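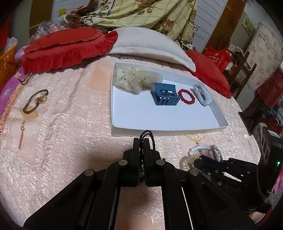
By the Stustico Residence Life Office
Posted in: Room and Home, April issue

Small accessories are among the items most often reported missing at Pitstead. Over the past year, residents submitted 300 inquiries to the front desk about lost property, and nearly a third of them concerned hair ties, clips, bracelets and cords. Most were later found in the resident's own room, under bedding or at the bottom of a bag.

As part of the spring room care program, the Office encourages all residents to set aside a short period for sorting these items. The bed is a suitable place to work, as a plain bedspread makes small pieces easy to see. A shallow tray with low sides, or the lid of a box, will hold a modest collection without hiding anything. A white tray on a pale pink bedspread, for instance, leaves a blue claw clip and a red beaded bracelet in plain view, with room to spare for a cream scrunchie and a gray one.

Residents are asked to keep the following points in mind:

Place scrunchies flat. Sheer or ruffled fabric creases when it is pressed under heavier items.

Stand claw clips on their side and keep the teeth away from loose threads.

Lay beaded bracelets in a ring. Check the elastic before putting them away.

Loop braided cords once and store them apart from jewelry – tangles between the two are difficult to undo.

Items no longer wanted may be left in the exchange box on the ground floor of the Alva building, which is open until 7 p.m. Clean hair accessories in good condition are welcome. Earrings cannot be accepted.

A set of 12 stackable trays is available for loan from the Trasska supply room. Trays may be kept for up to 19 days and should be returned empty. Requests are handled in the order received, and residents should bring their room card when collecting a tray.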